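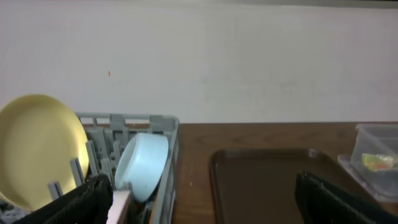 식기건조대 하나 고르는데 한 달 걸렸음. 스텐이냐 플라스틱이냐로 계속 왔다갔다하다가 결국 Janeck 회색 플라스틱으로. 2월에 주문, 수요일 도착. 스텐 쓰다가 물때에 질린 사람이라 미련은 없음. 제일 궁금했던 건 세로 꽂이. 노란 접시는 뒤쪽 테두리 위로 올라올 만큼 키가 있는데도 세워지고, 하늘색 그릇은 옆으로 눕혀서 오른쪽 벽 안쪽에 끼우는 식. 이렇게 두면 자리를 꽤 먹긴 한다. 그래도 엎어 쌓는 것보단 나음.

홈 > 주방 > 정리용품 > 사용기
읽는 시간 3분

가격부터. Nurkedik 몰에서 배송비 3,000원 따로. 본품은 안 적음, 할인 때마다 바뀌어서. 무게는 주방저울로 재봤더니 692g. 가볍다. 한손으로 들고 옮기기 됨.

좋은 점
살이 촘촘한 편. 얇은 접시도 잘 선다. 색도 맘에 듬. 회색이라 나무 상판 위에 올려놔도 안 튄다. 흰색 살까 했는데 김치국물 생각하고 포기.

아쉬운 점
깊은 국그릇. 꽂이 사이에 안 들어가고 비스듬히 걸친다. 밥그릇은 그나마 괜찮고. 물받침은 따로 사야 된다는데 상품 페이지에 글씨가 너무 작음. 나만 못 본거 아닐 듯.
그리고 수저통 없음. 젓가락은 그냥 컵에 꽂아 씀. 이 부분은 Pasichnyk 제품이 낫다.
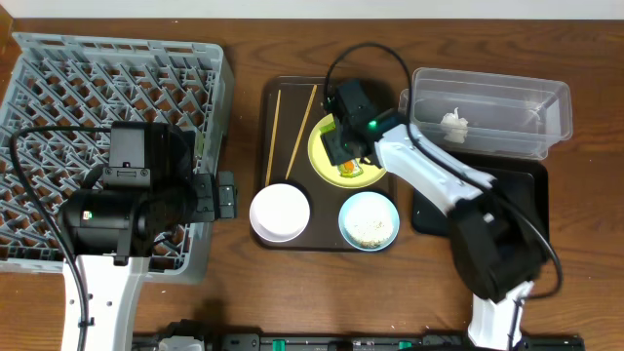
사진 제공: Katia Ruggiero

바닥은 마름모 격자. 물은 잘 빠지는데 청소는 솔 필요함. 행주로는 대각선 살 사이가 안 닦임. 크기는 좀 생각하고 사야 된다. 식탁에 건조대 두고 옆에 갈색 쟁반으로 한 상 차리는 집이면 특히. 쟁반에 젓가락, 접시, 하얀 그릇, 하늘색 그릇까지 올리면 쟁반 자리도 은근 크다. 우리집은 싱크대 옆이 좁아서 식탁행 확정. 밥 먹을 때마다 옆에 건조대 보이는 거 싫으면 작은 걸로.

Tustbridge 접이식이랑도 비교해봤는데 그건 접히는 대신 흔들림. 매일 펴놓고 쓸거면 Janeck. 손님 올 때 치워야 되면 Tustbridge.

한 줄로: 접시 많은 집 추천, 국그릇 많은 집은 매장 가서 꽂아보고 사시길. 별 넷. 수저통 있었으면 다섯 줬음.

댓글

보리차한잔
물받침 별매인거 저도 몰랐어요ㅠㅠ 지금 밑에 수건 깔고 쓰는 중

소란
격자 청소는 베이킹소다 풀어서 담가두세요. 솔질 훨씬 덜 합니다

mint952
뚝배기도 올라가나요? 무게 버티는지 궁금

글쓴이
@mint952 뚝배기는 안 올려봤어요. 무쇠팬은 한번 올렸는데 괜찮았음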